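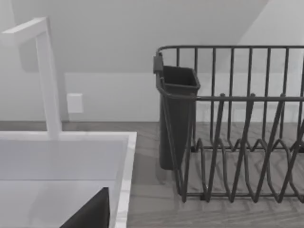
A reader of our August newsletter wrote back that she had lived in Sokham most of her life, had never once been told what her pipes were made of, and wanted to know why it took a grant to find out. We have had several letters like hers, and the question comes up at most of the public meetings too.

Flilell Home Water Testing
Progress report to the Gentile Fund
Submitted 1/10/26

Work done in this period

The grant pays for free lead and copper testing in Sokham homes built before the town changed its plumbing code. Our target for the full grant is 700 homes. Kits went out through the library, the clinic and the two elementary schools. Each kit has two bottles, a form and a prepaid mailer. Residents fill the first bottle in the morning before any water has been used in the house, then let the cold tap run and fill the second.

Samples go to the Corkari lab. Turnaround was slow at the start of the period. Corkari moved to a new building and for a while could accept samples only on certain mornings, so mailers sat in our office refrigerator. Service is now back to the schedule in our contract, and we were not charged for the samples that had to be taken again.

Results so far

Returns are behind plan. We have 60 complete sets with lab results. Many more kits have been handed out than have come back, and the ones that come back are often missing the form or the time the tap was last used. We cannot report a result without that time, so those households get a phone call and a second kit.

Of the 60 complete sets, nine had first-draw lead above the level where we advise a filter. In seven of the nine, the second bottle was much lower, which points to the faucet or the short run of pipe under the sink. In the other two the second bottle was also high, and we have asked the town to look at the service line. All nine households were called the same day we got the lab sheet and were given a pitcher filter and spare cartridges.

Copper was not a problem in any home tested.

Changes to the kit

The form has been cut to one side of one page. The old version asked for the year the house was built, and renters left it blank or gave up there. We now look it up in the county records. The instructions are also printed larger and tell people to take the screen off the end of the faucet only if they are asked to on a follow-up visit. Several people had removed it on their own, and their first results had to be thrown out.

Budget

Lab fees are under budget because returns are low. Postage is over. The mailers were moved up a rate class when we switched to the sturdier bottles, and we did not plan for second kits. We would like to move part of the lab line to postage and phone time for the next period. A revised budget sheet is attached. The total request does not change.

Next period

We will hold sampling days at the clinic, with bottles dropped off in person and forms checked at the desk. The town has agreed to put a notice in with the water bill. We still need a written answer from the town on who pays for service line digs on private property, and will send it to you when we have it.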